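3. Collecting the Demonstrations

3.1 Workspace and arms

All demonstrations were recorded at one station in our lab in Surnberg. The station is a wooden tabletop inside a frame of black aluminum extrusion, with one arm mounted on each side. The arms reach toward each other across the table, and most of the tabletop can be touched by both of them. A strip near the far edge is comfortable only for the right arm, and we kept this in mind when choosing where objects could start. Each arm ends in a parallel-jaw gripper with thin fingers. We tried wider padded fingers in April and gave them up because they could not get under a strap or beneath the edge of a sole.

Operators drove the arms with a pair of hand-held leader devices, one per arm, using the Nambiar teleoperation software. The software records joint positions, gripper opening, and camera images on a shared clock. A foot pedal starts and stops an episode. We did not give the operators force feedback. They worked by sight, standing where they had a clear line to the table, and they were allowed to lean or step sideways during an episode as long as they stayed out of the camera's view.

The camera that supplies the overview images is fixed. We checked its position at the start of every session by comparing a new image against a stored one, and we corrected it if the corners of the table had shifted. The surroundings of the table were left as they were. Cables, tape on the carpet, and desk items changed from day to day, and we wanted the policy to see some of that variety during training.

3.2 The shoe rack task

The task is to move slide sandals from the tabletop onto a low wire rack and leave them side by side with the toes pointing the same way. We chose it for three reasons. Slides have no laces, so a single grasp can be enough. They are still hard to grasp well, as the strap gives under the fingers and the sole is smooth. And the finished state is easy for a person to judge, which matters when several people are labeling episodes.

The rack is small. If the first sandal is put down at an angle, the second one has to be placed around it or the first one has to be moved again. We told operators to fix a bad placement as soon as they noticed it and to keep recording while they did so. These corrections turned out to be some of the most useful parts of the data, and we return to them in Section 5.

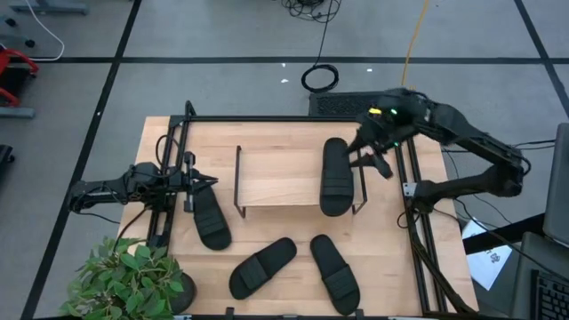 Operators were free to choose which arm picked up which sandal. In early sessions we had asked them to use the nearer arm every time. This rule produced tidy recordings but caused trouble at the middle of the table, where a sandal could be equally close to both grippers and operators would hesitate. Once the rule was dropped, each operator settled into a habit. Two of them liked to clear the far side first. Another often held one arm still as a kind of fence while the other pushed a sandal against it to turn it. We kept all of these styles in the set.

Three kinds of grasp were used. In a strap grasp, one finger goes under the strap and the other stays above it. In a side grasp, the fingers close on the two long edges of the sole near its narrowest point. In a heel grasp, the fingers take the back end of the sole from above and below, which needs the heel to be raised a little or to hang over something. Operators did not have to announce the grasp they were going to use. The grasp type was added later by the labelers from the recorded images.

3.3 Starting layouts

Left to themselves, people tend to set a table the same way each time. They put objects in easy positions and leave even gaps between them. Our first batch had this problem, and a policy trained on it did poorly whenever one sandal touched another or lay partly on the rack at the start.

For the later batches we used printed layout cards. There are 200 cards in the deck. Each one gives the position and heading of every sandal and the position of the rack, drawn on a grid that matches the table. Between episodes the operator drew a card, set the table to match it by eye, and pressed the pedal. We asked for a match to within a hand's width and did not measure it. A tighter match would have slowed the work and would not have helped, as the small errors in setup add variety of their own.

Some cards place a sandal across one end of the rack. Others turn a sandal upside down or put two in contact. The deck was shuffled at the start of each session and a used card went to the back. If a layout could not be reached safely by either arm, the operator set the card aside and wrote its number on the session sheet. The cards set aside in this way were redrawn before the next batch.

3.4 Operators and sessions

The operators were lab members and students. Before contributing to the set, each person practiced until they could finish 14 episodes in a row without a stop caused by contact between the arms. None of the practice was recorded for training.

A session lasted no longer than 2 hours, with a break in the middle. We set this limit after noticing that late episodes in long sessions had more hurried releases, in which the gripper opened while the sandal was still well above the rack. Such releases often work for a person, who can see how the sandal has settled and nudge it back. They are poor examples for a policy, because the result depends on a bounce that the robot cannot control.

Renata Czerwiński led the collection and wrote the operator guide. The guide asks for steady motion, a short pause before closing the gripper, and a short pause after release. The pauses are there to make the change in gripper state easier to find in the recordings. Operators sometimes forgot them, and we did not reject an episode for that alone. The guide was revised on Thu 4 July to add a rule about cables: if a cable from either arm came to rest on the table surface where a sandal could catch it, the episode was to be stopped and the cable moved by hand.

3.5 Labeling and filtering

The final set contains 2227 episodes. Every episode was watched once by a labeler who had not recorded it. The labeler marked the outcome, the grasp type for each pick, and the start and end of any correction. We used the Larken annotation tool for this, with a small plug-in that shows the gripper opening as a line under the video. The line made labeling much faster. A failed grasp shows up as a close followed by a quick reopen, and the labeler could jump straight to it.

Episodes were removed for the following reasons: a hand entered the workspace before the pedal was released, the camera images had a gap, or the arms touched hard enough to trip the safety stop. We did not remove an episode because it was slow. We also kept episodes in which the operator failed and then recovered, and we kept them whole. Episodes that ended in failure were stored under a separate label and were not used for imitation, though we did use them to train the success classifier described in Section 4.

Labelers disagreed most often about heading. A sandal can sit on the rack with its toe turned slightly outward, and one person will call this finished while another will not. We settled these cases by having a second labeler look at the last image of the episode without knowing the first decision. If the two still differed, the episode was marked as unclear and left out of the evaluation split.

3.6 Limits of the set

The set has clear limits. It covers one table, one pair of arms, and one style of footwear. The sandals used for this task are all black, as are the grippers and the rack, and in the overview images the point of contact is sometimes hard to see. We considered painting the finger tips a light color and decided against it -- the older Staltell recordings we wanted to combine with ours were made with dark fingers, and we did not want the policy to treat the two sources differently for that reason.

Our operators also had a great deal of practice by the end. The last batch has fewer corrections than the first one, and a policy trained only on the last batch recovered less often when a grasp slipped. For this reason we draw training episodes evenly across batches, even though the later ones look cleaner to a human viewer. The effect of this choice is measured in Section 5.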